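Two Arms, One Month, and a Whole Lot of Push Buttons

I have wanted a robot to sort my parts drawer since I was old enough to own a parts drawer. So when Culitz offered to lend me its two-armed sorting kit for a month, I said yes before I'd read to the end of the email. Then I read to the end of the email and found out I'd need a sturdy table, a clear wall behind it, and a doorway wide enough for the crate. I had two out of three. My brother-in-law took the door off its hinges, and we were in business.

The kit is called the Trevor. I asked the company why and got a very cheerful non-answer. You get two white arms, a two-finger gripper for each one, a control box, the cables (so many cables), and the Lomov software that runs the whole show. You can buy the Trevor outright, but most small shops will probably go for the rental, which runs 300 dollars a week with setup help over the phone. Culitz is based in Cunville and the phone people are in the same building as the engineers, so when the first person doesn't know, you can hear them get up and go ask.

Setup took me most of a day. The manual says 90 minutes. I'm not calling anybody a liar, but whoever timed that had done it before! The bolting part is easy. The slow part is the cables, which need enough slack to let the arms swing and not so much that they catch on something. I redid mine twice, then called the phone line, and a very patient woman had me hold my laptop up so she could look. She got me to loosen one loop at the elbow and the arm stopped tugging right away.

Teaching it is the fun bit. There's a mode where the arms go limp enough to push around by hand, so you take hold of the wrist and walk it through the job: over to the part, down, close, up, across, open. Do that 6 times with the part in slightly different spots and Lomov works out the rest. I kept wanting to talk to it like a puppy. My first task was bottle caps into a mug, and I sat there with a sandwich and watched it go for far too long.

Real work is harder, of course. I fix up old control panels on the side, and what I end up with is trays of mixed switches and capacitors that somebody (me) has to sort before anything gets reused. Bottle caps don't care how you grab them. A push button with a fat mushroom cap wants to be held by the cap, or it tips, and once it tips the gripper has to make a second try from a bad angle. My advice is to teach each shape separately, even when two parts look close enough to share a lesson. I tried to save time by skipping that, and I spent the time anyway, fishing switches off the floor.

Color helps a lot. Lomov lets you tie a part to a bin by color, and it's two clicks on the screen, so my whole sorting plan came down to matching things up the way a kindergartner would. Plain stacking bins from the hardware store do fine. I laid brown paper over the table as well, which I'd recommend to anybody with a white tabletop like mine. Keep the tray shallow, too. I started with a deep one and the fingers kept bumping the sides.

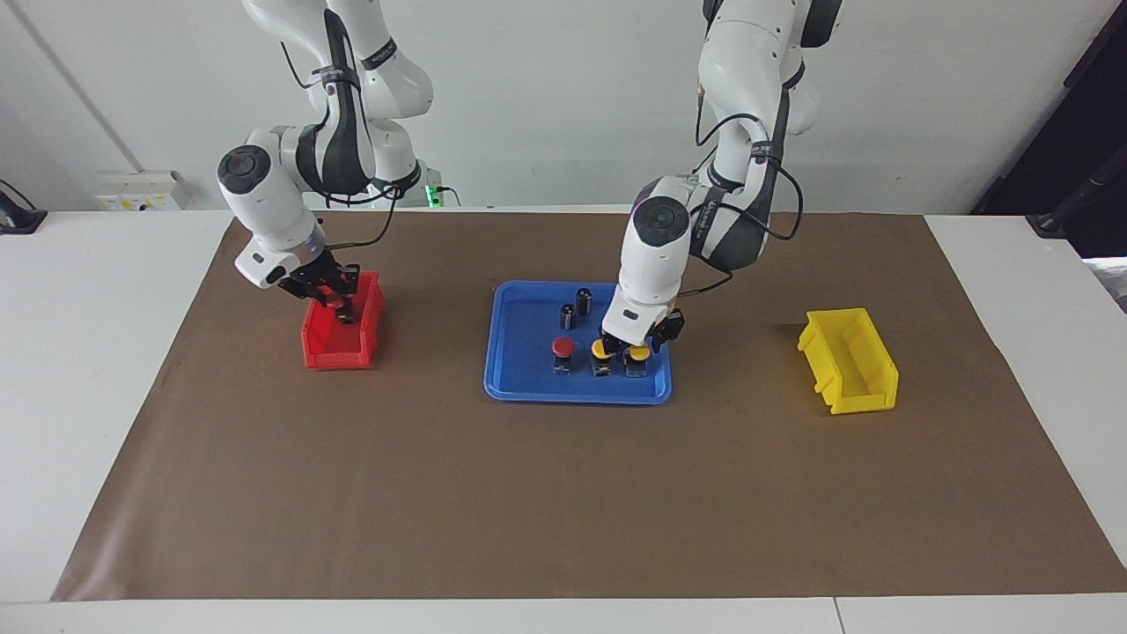 Can the two arms work at the same time without hitting each other?
They can, as long as you draw the shared zone in the software first. When one arm is inside that zone the other waits its turn, and everywhere else they both carry on.

Now for the grumbles. The warning chime is awful, and the volume setting is buried three menus deep under "Site." The software wants a restart whenever you rename a task. And it's slow next to a person. I can clear a tray by hand much faster than the Trevor can, and I'm not quick. What I can't do is clear a tray while I'm at the other bench with a soldering iron, and by the third week that was how we were working, me with my back to it and the radio on.

Would I pay for it? For a hobby bench, no, it's way too much money and way too much table. For a small repair shop with trays piling up every week, I'd rent one for a month and see how the pile looks at the end. Culitz says a one-arm version is coming in January, with a smaller base, and I've already asked to be on the list. The door is back on its hinges now, so I hope the crate is smaller too.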